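Hikon-Layette : mesures de vêtements tricotés pour enfants

Version 1.2, 28 mai 2021
Responsable : Mbali Mokoena
Format : CSV, UTF-8, séparateur point-virgule

Hikon-Layette regroupe des mesures à plat de gilets, bonnets et combinaisons en maille, de la taille naissance au 6 ans. Le jeu sert à comparer les tailles annoncées sur l'étiquette avec les dimensions des pièces vendues par de petites marques. 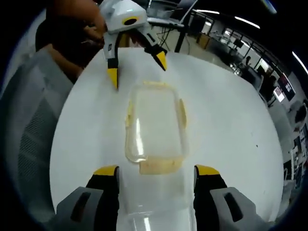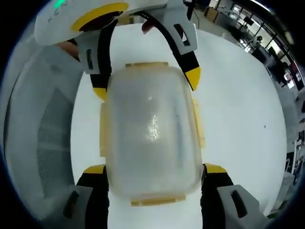

Boîte en plastique, table blanche.

Contenu du jeu

Le fichier mesures.csv contient 1060 lignes et 25 colonnes. Une ligne correspond à une pièce mesurée avant lavage ou après lavage. La même pièce peut donc apparaître deux fois, avec le même piece_id et une valeur différente dans la colonne etat (N pour neuf, L pour lavé).

Le fichier modeles.csv décrit les 200 modèles retenus, issus de 27 marques. Les noms des marques sont remplacés par un code à trois lettres. La table de correspondance n'est pas distribuée.

Colonnes principales de mesures.csv :

piece_id : identifiant de la pièce, stable d'une version à l'autre
modele_id : clé vers modeles.csv
etat : N ou L
taille_etiq : taille telle qu'imprimée sur l'étiquette, sans normalisation
taille_mois : taille convertie en mois, borne haute de l'intervalle
larg_poitrine : largeur à plat sous les emmanchures, en mm
long_dos : du point haut de l'épaule au bas, en mm
long_manche : vide pour les bonnets
tour_ouverture : bonnets uniquement, mesuré sans tension
jauge : mailles sur 10 cm, relevées sur l'endroit
compo : composition déclarée par la marque

Les colonnes préfixées par q_ sont des indicateurs de contrôle. Une valeur de 1 signale une mesure reprise par un second opérateur.

Méthode

Les pièces sont laissées à plat pendant une nuit avant la première mesure. Le relevé se fait au réglet métallique, sans étirer la maille. Les bords côtes sont mesurés au repos — c'est la principale source d'écart entre opérateurs, surtout sur les bonnets. Xolani Matlala a effectué les relevés à l'atelier de Putero, Precious Hlongwane les reprises.

Le lavage suit l'étiquette d'entretien lorsqu'elle existe. À défaut, programme laine à froid et séchage à plat. Le programme utilisé figure dans la colonne lavage.

Valeurs manquantes

Une cellule vide signifie « non applicable ». Le code -9 signifie « non mesuré ». Les deux cas étaient confondus dans la version 1.0, que nous déconseillons.

Limites

Les tailles 3 mois et 6 mois sont surreprésentées. Les combinaisons à pied intégré ont été mesurées jusqu'à la cheville, ce qui les rend peu comparables aux guides de tailles exprimés en stature. La laine mérinos et le coton dominent ; les mélanges avec alpaga sont trop peu nombreux pour une analyse séparée.

Le jeu ne contient aucune mesure d'enfant. Il ne permet pas d'évaluer le confort ni la conformité à une norme de sécurité (cordons, boutons, pressions).

Modifications

1.2 : ajout de la colonne jauge, correction de taille_mois pour les étiquettes doubles du type 12/18.
1.1 : séparation des cellules vides et du code -9.
1.0 : première diffusion, en août.

Licence et citation

Usage libre avec mention de la source. Citer : Mokoena M., Matlala X., Hlongwane P., Hikon-Layette, version 1.2. Les erreurs de saisie se signalent par ticket, en indiquant piece_id et la valeur attendue.

Dépôts liés

Hikon-Boutons : diamètres et modes de fixation
Fourie : gabarits de patrons bébé, format SVG
Pornanthorpe : nuancier de fils teints
Scripts de conversion des tailles (T. Modise)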